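Saturday, late morning

Came in to sort out the book rack before the Flemton people want their shelf photos, and of course it took longer than I'd planned (it always does!). The light wooden rack is staying. I tried the Warnenitz one first and it's handsome, but it's deep enough for atlases and everything slid to the back, so it's gone back under the bench.

Order of books, for whoever sets this up next: pink one at the far left, then Decorate, then the slim light gray, then the thick white, and the big dark teal one at the right-hand end. Vaughn Oyelaran wanted them tallest to shortest. I did try it his way and it looked like a staircase, so I switched back, sorry Vaughn.
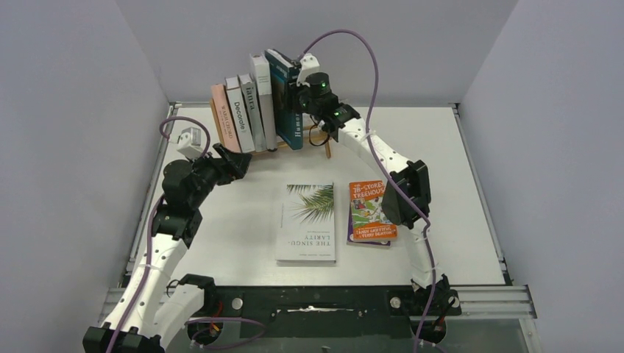 The lean is still bugging me. Five books don't fill the rack, so they tip a little to the left, and I go back and forth on whether that's charming or just sloppy. A sixth would fix it. There's a stack of 2023 catalogs in the Clonness box and one of those might be the right thickness, though the covers are shiny and I'd rather have something matte next to the teal. Or a bookend! I have a cork one at home somewhere.

Other thing: spine lettering. The gray book's is hard to make out from any distance, so if Flemton care about titles being readable, that's the one to swap. Amundsen said they'd lend us up to 40 secondhand hardbacks if we pick them up ourselves, and I'm inclined to say yes, even if we only end up using 2.

Still to do: felt pads for the rack feet, wipe down the pale panels, ask Vaughn where he put the good dusting brush. Spent almost 40 minutes looking for it this morning and ended up using my sleeve.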